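Ticket 1493: grey smudges and scuffs on white tabletop, won't come off
Opened 11 February 2018
Product: Elell tabletop, white
Status: Open, waiting on customer
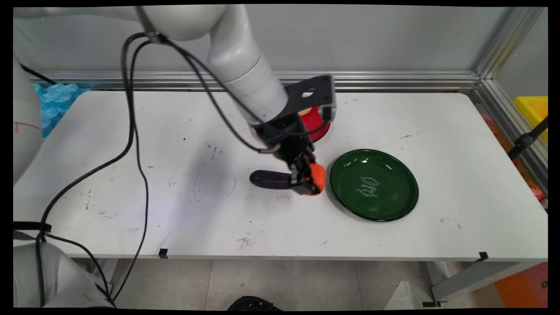

Attachment 1: tabletop with the green plate on it, marks in the middle and toward the front edge

Hi there, me again (I wrote in November about the delivery, all sorted, thanks!). New problem. My white Elell top has gone grey and smudgy and I'm running out of ideas. I've attached a photo so you can see the colour of the marks. Most of them are in the middle and down near the front edge, some are smudges, some are more like fine scuffs, and then there are little dark specks that I thought were crumbs until I tried to flick one off.

The plate in the photo is my main suspect. It's the dark green enamel-style one with the black rim and the curly white writing in the centre, and it gets put down, picked up and slid around on that top all day long. I turned it over and the foot of it feels a bit gritty, like very fine sandpaper. I have a red glossy piece too but its underside is smooth as anything, so I'm inclined to let it off.

What I've tried so far:

Warm water and dish soap on a soft cloth. Took off a sticky patch I didn't know about. Smudges the same.

Flanus spray, left for 180 seconds like it says on the bottle. Smudges maybe a tiny bit lighter? I might be kidding myself. Specks the same.

Plain white eraser (my sister's idea, don't laugh). This worked on one smudge near the front! It came right up. Then I did the one next to it with the same eraser and got nowhere, so I don't know what to make of that.

I have NOT used anything scratchy yet. There's an 800 grit pad in the drawer and I'm itching to have a go, but I thought I'd better ask first.

Cheers,
Nazareno Donati

Reply from Gil-soo Ham, Elell support

Hi Nazareno, good to hear from you again, and please leave that 800 pad in the drawer! It will dull the finish and then you've got a patch that grabs dirt worse than before.

I think you've got two different things going on. The smudge that came up with the eraser was sitting on the surface, and plates with a rough foot do leave that sort of grey rub mark. I've seen it plenty on our white tops and hardly ever on the coloured ones. The ones that won't budge could be scuffs with dirt settled in them. I can't tell which is which from the photo, sorry.

Could you try this? Pick one stubborn smudge and drag your fingernail lightly across it. If it catches, it's a scuff. If it glides, put a dab of Dekimov cream cleaner on a damp cloth and go in small circles, hardly pressing, then wipe with clean water and dry it off. Do one spot only and let me know before you do the rest.

For the plate, stick-on felt dots under the foot will do the job. They come off in the wash after a while so buy a few sheets.

Nazareno Donati

Okay, fingernail test done. Middle of the table: glides on nearly all of them. Front edge: catches on two, and I could feel a third if I really went looking for it.

Dekimov on one in the middle and it's gone! Properly gone, the white is nearly back to how it was when I unpacked it. I was so pleased I nearly did the whole table on the spot, but I behaved.

The dark specks haven't moved though. I did one with the cream as well (sorry, that's two spots) and it's still sitting there. Are those chips? There's no dip when I run my finger over them.

Also rubbed the foot of the plate on a sheet of white paper and it left a grey ring, so there's our culprit.

Gil-soo Ham

Great, go ahead with the rest of the glide-over ones. Leave the front edge scuffs for now, I'll ask whether the Seok filler stick is any use on marks that shallow. The last time I asked it was only for proper gouges.

No dip means it's probably not a chip. Could you send me a close-up of one speck, next to a ruler if you have one? And the batch code from the underside of the top. If it starts with 1400 I'd like to know before I suggest anything else.

Nazareno Donati

Will do, I just have to clear everything off to get underneath it. Felt dots are on the plate and it slides beautifully now, a bit too beautifully.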